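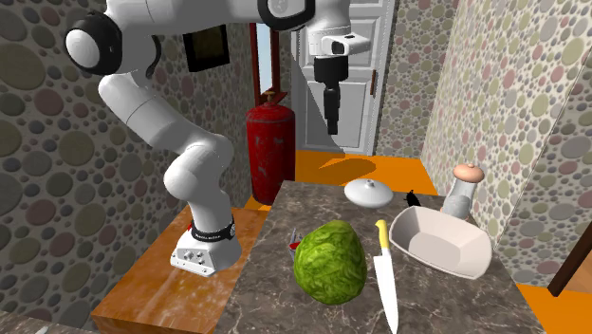
Section 3. Planning and Purchasing a Single-Arm Kitchen Cell

3.1 Scope

This section covers the decisions to be made before an order is placed for an Isto single-arm cell. It applies to cells in which one arm stands on its own pedestal next to a work counter. For ceiling-mounted arms, see the Isto overhead supplement. Installation starts in Section 4 and should not be scheduled until the planning sheet in 3.6 is signed.

3.2 Before you start

You will need:
The floor plan of the room, with door swings marked
The list of items the arm is expected to handle
The name of the person who will approve the purchase
A copy of the Isto layout file, opened in the Worby planner

3.3 Laying out the cell

1. Open the layout file and enter the room dimensions, measured wall to wall at counter height.
2. Place the pedestal beside the counter. Leave the connector side of the arm base reachable by hand. Cable plugs need clearance beyond the face of the base.
3. Set the pedestal height. The default puts the mounting face level with a standard counter. Change it only if the counter has already been built.
4. Add the counter and every fixed object within reach of the arm, including door frames, wall fittings and gas cylinders.
5. Place the handled items on the counter in their working positions. Use the real shapes from the library where they exist. A plain box is acceptable for anything not listed.
6. Run the reach check with the gripper closed and pointing down, then repeat it with the gripper open.
7. Save the layout under a new name before making further changes.

Note: The reach check measures to the fingertips. It does not allow for the length of a held item. Add the longest item by hand in the Tool Offset field.

CAUTION: Do not plan a working position that requires the forearm to cross a doorway in use. If the room has no other arrangement, stop here and request a site review.

3.4 Choosing the gripper

Two-finger grippers are supplied as standard. Compare the item list against the maximum opening on the gripper data sheet. Round produce is measured at its widest point, and lids at the knob. Shallow dishes are picked up by the rim, and the planner will flag any rim that is too thick.

If more than three items on the list are flagged, price the wide-finger option at this stage. Changing grippers after delivery means a new mounting flange and a repeat of the safety check.

CAUTION: Knives and other bladed tools must be entered as restricted items. The standard quotation does not cover their handling.

3.5 Building the budget

1. Enter the arm, controller and gripper as one line. They are not sold separately.
2. Enter the pedestal on its own line. Its surface finish does not affect the load rating.
3. Add part number 427 (base cable set) for each arm.
4. Add part number 99 (spare fingertips). Jelard ships these from a separate warehouse, and freight is billed apart from the main order.
5. Enter electrical work as quoted by your own contractor.
6. Add operator training. Sites with two shifts should budget for both.
7. Enter the service plan for the full term, not the first year alone.

Note: Layout work done in the planner is free of charge. Site reviews are billed by the visit – ask for the rate before booking.

3.6 Sign-off

Send the saved layout, the item list and the budget sheet to Morven Ritchie at Nisbet. Files received by noon on Friday are reviewed the following week. Questions on gripper options go to Hilde Mertens.

A layout returned with comments must be corrected and run through the reach check again before it is resubmitted. Keep the earlier version on file until the order is confirmed.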